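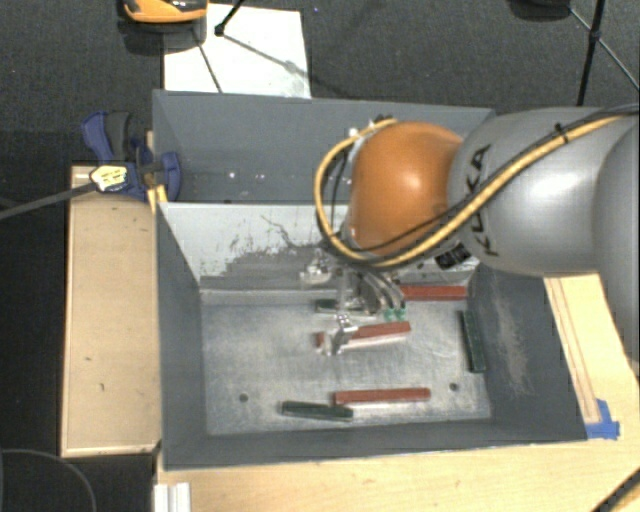
Step 2: Sort the blocks by colour

Before you start, have both metal bins within reach, one behind the other. The front bin holds the mixed blocks, three red and three dark green in our set. The one behind is for the first colour you sort.

1. Spread the blocks over the floor of the front bin so that none lies on top of another.

2. Choose a colour. We use red first – it shows up well against the grey metal.

3. Pick up a block that has clear space on both sides. Hold it near the middle and lift it straight up.

4. Leave any block close to the back wall until last. It is hard to get hold of, and it helps to slide it forward a little first.

5. Lay each red block flat in the second bin, all pointing the same way.

6. When only green blocks are left in the front bin, straighten them too.

If a block is lying at a slant, turn it once it is clear of the others. Trying to turn it in the bin tends to knock its neighbours out of place.

Step 3: Label the bins

Write the colour on a card and tape it to the outside of each bin. Bunmont cards fit the Sokon shelf, so the bins can go back with the cards facing out.

Last updated July 24, 2020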